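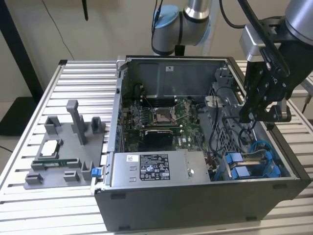

# Bench tips: demonstrating desktop teardown and rebuild tasks

Collected from the Jarkano workshop log. Applies to hand guiding (moving the arm directly with the brakes released) and to remote control from the leader arms. Where the two differ, the tip says so.

## Before the first take

- Lay the tower on its side with the opening up, and take the side panel off the table completely. A panel leaning against the case will move during a take.
- Align the front edge of the case parallel to the table rails. Check with a square. A case rotated by a few degrees is acceptable only if the rotation is logged as part of the variation set.
- Bolt the fixture plate down. Tape creeps under repeated placing.
- Put the processor in its recess and the memory module in its holder in the same orientation each time. Mark the pin 1 corner on the task card, not on the part.
- Raise the socket lever and retention frame fully before starting any task that does not include opening them. A half-raised frame produces takes in which the operator nudges it with a finger, and the nudge gets learned.
- Discharge yourself at the ground point before touching the board. Unplugged power supply, always.

## Cables

Cables account for most rejected takes. Of the 3,866 takes on the Murín server at the January review, the largest single group of rejects carried the tag "cable contact."

- Route the drive cables the same way for a full block of takes, then change the routing and start a new block. Mixing routings inside a block makes the rejects hard to interpret.
- Do not tie everything back. A case with no loose cable in it teaches nothing about loose cable.
- Approach the drive area from above and come straight down for the last 100 mm. A diagonal approach catches loops on the outside of the finger links, where the operator cannot see them from the leader station.
- After each grasp, lift 5 mm and wait one second. If a cable is pinched, the lift will show it.
- The arm's own cables need slack at the wrist. Run the wrist joint to both ends of the range you intend to use and look for tension before recording.
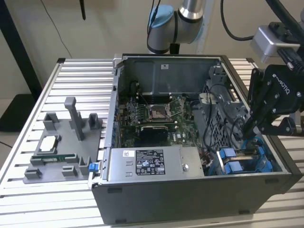
*Gripper at the drive end of the case, CPU socket open.*

## Speed and pauses

Operators new to the leader arms move too fast in free space and too slowly near contact. Both are worth correcting early.

1. In free space, use one steady speed. Stopping to think in midair puts dead time in the recording. If you need to think, abort and restart.
2. Near contact, slow down once and hold that speed. Repeated small corrections of alternating sign look like tremor in the data and will be reproduced.
3. At contact, stop. Close the gripper with the arm stationary. Closing while moving shifts the part.
4. After release, open fully before retreating.

For hand guiding, hold the arm at the link above the wrist. Holding the gripper body loads the force sensor and spoils the contact reading. Keep the free hand outside the view of the overhead camera where possible.

## Grasping drive carriers

- Grip the plastic carrier. Do not grip the drive.
- Set finger travel so that the open width clears the carrier with a small margin on each side. Full opening inside the cage risks hitting the cage wall.
- Pull along the axis of the bay. If the carrier binds, back off and retake the grasp; do not rock it. Rocking works by hand and fails under position control.
- Force limit on the bench is set low, 17 N, for all carrier tasks. Gonzalo Quintana keeps the settings sheet. Ask him before raising it.

## Using the wrist view

The wrist camera is the better view for the last part of an approach, and the worse one for everything before it. Switch between the two at the same point in each take, normally when the fingertips pass the plane of the case opening.
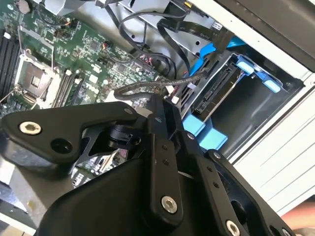 Photo: wrist camera, Jarkano workshop / T. Adams

- The view is rotated relative to the case. Spend ten minutes moving the arm in single axes while watching only the wrist feed. Operators who skip this push the wrong way at the first contact.
- The finger links hide part of the work. Choose a wrist angle that leaves the target visible between the links, and write the angle on the task card.
- Clean the lens at the start of each session. Use a blower first and a cloth second.
- Lock exposure. Bare metal in the chassis will pull an automatic exposure down and leave the connectors too dark to read.

## Labeling and storage

- Label right after the take, while you remember it. The Droso labeling form has four fields: task, start state, result, remarks.
- "Result" describes the end state only. A clumsy take that ends correctly is a success with a remark.
- Keep failed takes. Move them to the reject folder with a tag.
- Raw video is held for 72 hours on the bench disk and then copied to the server. Anything you want to discard goes before the copy.

## Known problems

The Rirkance pedal sometimes sends a double press, which ends the take and starts an empty one. Press with the heel of the foot. Empty takes can be deleted without a tag.

Themba Adams has the spare fixture plates. Return the worn ones to him with the worn slot circled in marker.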